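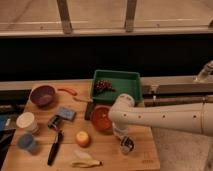
Week 7: Signs, Speech and the Town Code
Instructor: Rangi Cosgrove

Reading for Friday: the Curnley sign ordinance, all of it, including the definitions. I know the definitions look dull. Read them first anyway, they're where the trouble starts!

Last week we looked at parades and permits. A yard sign is smaller and cheaper than a parade, and I think it is one of the best things in the whole course, because almost everyone has an opinion about signs and almost everyone's opinion changes depending on what the sign says. Keep an eye on that in yourself as you read.

1. What the town wanted

Curnley is our made-to-order classroom town: one main street, a school, a river road, and a council that got tired of clutter. The ordinance gives its goals in the first section. Drivers should be able to see. The street should look decent. Old signs should come down. None of these is a silly goal, and courts generally accept safety and appearance as real public interests. So when you write about the ordinance, please don't spend a page arguing that the council was acting in bad faith. You don't need it, and the record doesn't show it.

2. What the town wrote

The code sorts signs into 13 categories. Political signs may be up for a set season. Real estate signs may stay until closing. Event signs must come down the morning after, and they can't be placed within 600 feet of the school. A sign that states an opinion and isn't tied to an election falls into "other," which has the strictest size limit of all.

Now try to enforce it. You are the code officer and you're standing on the sidewalk in front of a sign. To find out which rule applies, what do you have to do? You have to read it. That is the heart of today's class (and I get excited about it every year, so bear with me).

3. Content-based and content-neutral

A content-neutral rule applies whatever the message is: no sign bigger than a certain size, no sign blocking a stop sign, no flashing lights after 10 at night. A content-based rule turns on what is being said. American courts treat the second kind with a great deal of suspicion. The government has to show a compelling interest and a rule narrowly tailored to it, and most rules fail that test.

Viewpoint discrimination is a narrower idea, and worse. "No signs about the school bond" is content-based. "No signs against the school bond" is content-based and picks a side. Students mix these up on the midterm constantly. Write both examples on a card.
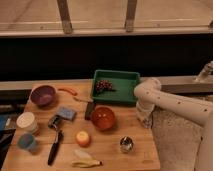

Can a town ban every sign on private lawns and avoid the problem that way?
A total ban would be content-neutral, but it would very likely fail for another reason: it closes off a cheap and personal way of speaking, and a neutral rule still has to leave people good alternatives.

4. The Wevance letter

Our hypothetical dispute starts with a furniture store called Wevance, which put a banner on its side wall criticizing the council's parking plan. The town sent a letter calling it an oversized "other" sign. Two doors down, Preltach Hardware had a bigger banner for a spring sale, which the code allowed. Same street, same kind of wall, smaller banner, and only one letter.

Work through it in this order:

Start with the text of the rule, and quote it.
Decide whether the officer needs the message to apply it.
Name the level of review.
Test the fit between the goal and the rule. If clutter is the worry, why is the larger banner fine?
Suggest a fix the council could pass in May.

The last step is the one people skip, and it is so much fun once you try it. Owen Street, where both shops sit, is narrow, so a flat size limit by wall area might do everything the town wants. Spacing rules could help too. Draft one sentence of real ordinance language and see how hard it is to close the gaps.

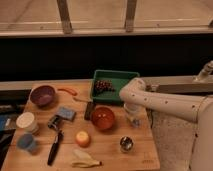 Fig. 3. Tabletop with a green tray, grapes and a robot arm.

5. Things to argue about

Is an officer who reads a sign to see whether it is an ad doing something different from one who reads it to see whether it is about an election? Commercial speech has usually gotten less protection, and some of you will want to lean on that. Go ahead, but notice that here the ad came out ahead.

What about the town's own signs? When the government speaks for itself it can choose its message. The welcome banner at the bridge is easy. A banner pole that the town rents out to clubs is much harder, and we'll come back to it with the public forum cases.

For section: 2 pages, double spaced, on the Wevance letter. Take either side. Bring a printed copy, and bring your draft sentence of ordinance language on a separate sheet so we can swap.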